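Stesia Kids | Home | Stories | How Stuff Works | Ask Us

Why Do We Fold Our Clothes?
By Vy Đoàn
October

I used to think folding was something grown-ups made up to keep me away from my bike. Then I opened my drawer one morning, pulled out a shirt, and it looked like an old paper bag! So I went looking for answers. 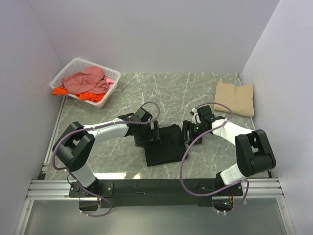
A folded black cloth, with more clothes in the basket.

Cloth is made of tiny threads. Squash them in a heap for a whole night (or a week, oops) and they get used to being bent. Those bends are wrinkles. A flat fold makes only a few bends, and you get to pick where they go. 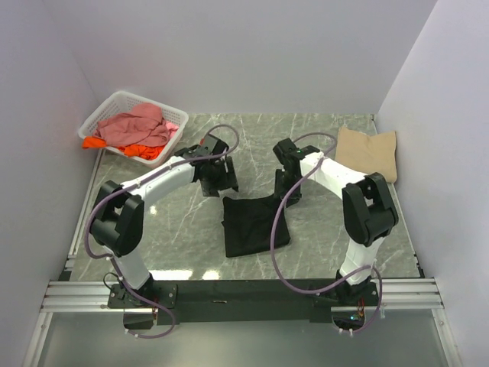
Folding saves space, too. A heap is full of air, and air takes up room in your drawer! My friend Nghĩa Mạch got 15 T-shirts into a drawer that wouldn't even close before.

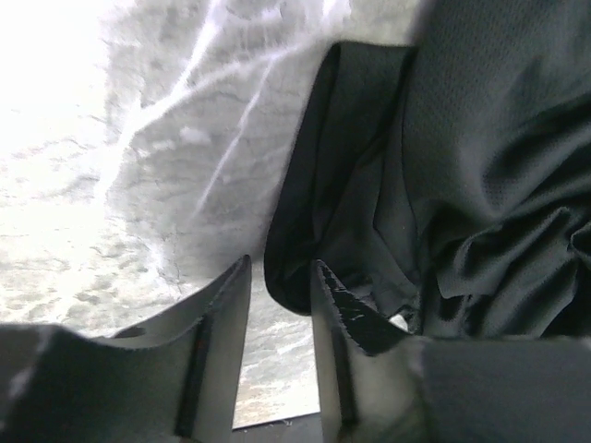 Reading time: 2 minutes

Now, not all cloth acts the same. Stretchy sports clothes often have teeny holes that let air through, and they can be slippery little things to fold. Cotton stays put much better, so start with that.

Ready to try? Lay your shirt flat and smooth it with your hands. Fold in one side, then the other, then bring the bottom up to the top. 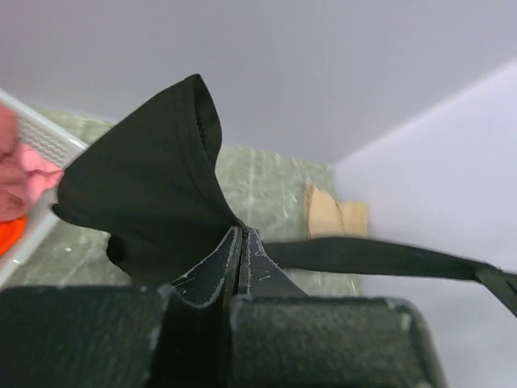 Picking up a shirt is a skill all by itself. Grab it in just one spot and up it goes into a point, like the black one here, like a little mountain with a seam along its edge. Put it down, find two corners, and lift those together. Much easier! Then give it a gentle shake and start again.

Contact us | © Stesia Kids | Back to top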